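클레브데일 시의회 선거, 야당연합 318표차 신승…재검표 갈 듯

[클레브데일] 클레브데일(Clevdale) 시의회 선거에서 야당연합이 집권 시민당을 누르고 제1당에 올랐다. 최종 격차 318표. 4월 들어 나온 여론조사는 죄다 시민당 우세였다.

개표는 자정을 넘겨 새벽 2시쯤에야 끝났다. 마지막까지 안 나온 곳은 퐁뒤콩브(Fonduncombe) 구. 강변 쪽 투표소 5곳의 투표함이 늦게 도착했고, 선관위는 "도로 통제 때문"이라고만 밝혔다. 이 구가 열리기 전까지는 시민당이 앞서고 있었다. 열리자마자 뒤집혔다.

야당연합은 중도 성향의 지역당과 녹색 계열 군소정당이 지난 겨울 손잡고 만든 선거용 연대다. 공약은 단순했다. 버스요금 동결, 구시가지 재개발 전면 재검토, 시 산하기관 통폐합 중단. 당초 연대가 선거일까지 버티겠느냐는 말도 많았는데 결국 버텼다.

시민당은 즉각 반발. 새벽에 낸 성명에서 "무효표 처리 기준이 투표소마다 달랐다"며 재검표를 요구하겠다고 했다. 현지 선거법상 1, 2위 격차가 1000표 미만이면 패한 쪽이 전면 재검표를 신청할수 있다. 신청 기한은 공식 결과 공고 후 5일. 선관위 관계자는 "신청이 들어오면 받는다, 거부할 근거가 없다"고 말했다.
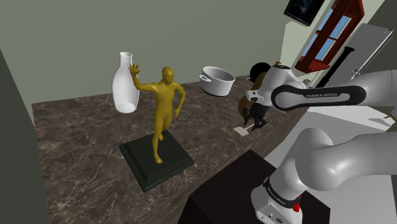

쟁점은 역시 재개발이었다. 시가 건설업체 스타키스(Stakis)에 구시가지 시장 부지를 장기 임대하기로 한 계약이 2월에 공개되면서 여론이 돌아섰다는 분석이 많다. 상인들은 임대료 조항을 문제삼았고 시민당은 "전임 시의회 때 시작된 사업"이라고 맞섰다. 스타키스 측은 선거 결과에 대해선 언급하지 않겠다면서 계약은 유효하다는 입장만 내놨다.

퐁뒤콩브에서는 투표율도 뛰었다. 오전엔 한산, 퇴근시간 이후 줄이 길어졌다. 시장 골목에서 쌀국수집 '떠(Tạ)'를 운영하는 한 상인은 "가게 문을 일찍 닫고 직원들하고 다같이 갔다"며 "누가 되든 시장만 그대로 두면 된다"고 했다. 옆 가게 주인은 투표를 안 했다고 한다. "찍을 데가 없어서."

다만 야당연합도 단독 과반에는 못 미친다. 무소속 의원 2명이 어느 쪽으로 가느냐에 따라 의장단 구성이 달라질 전망. 두 사람 모두 아직 입장을 밝히지 않았다. 한 명은 재개발에 찬성해온 인물이라 협상이 쉽지 않을 거라는 얘기가 벌써 나온다.

연합 내부도 매끄럽진 않다. 버스요금 동결 재원을 놓고 지역당과 녹색 계열의 말이 다르다. 지역당은 예비비를 쓰자는 쪽, 녹색 쪽은 도심 주차요금을 올리자고 한다. 선거 기간엔 양쪽 다 이 문제를 피해갔따.

선관위는 오늘 오후 공식 결과를 공고할 예정이다. 재검표가 시작되면 새 의회 개원은 미뤄지고, 그때까지는 현 의회가 예산 집행 등 일상 업무만 맡는다. 시민당은 공고가 나오는 대로 신청서를 내겠다고 밝혔다.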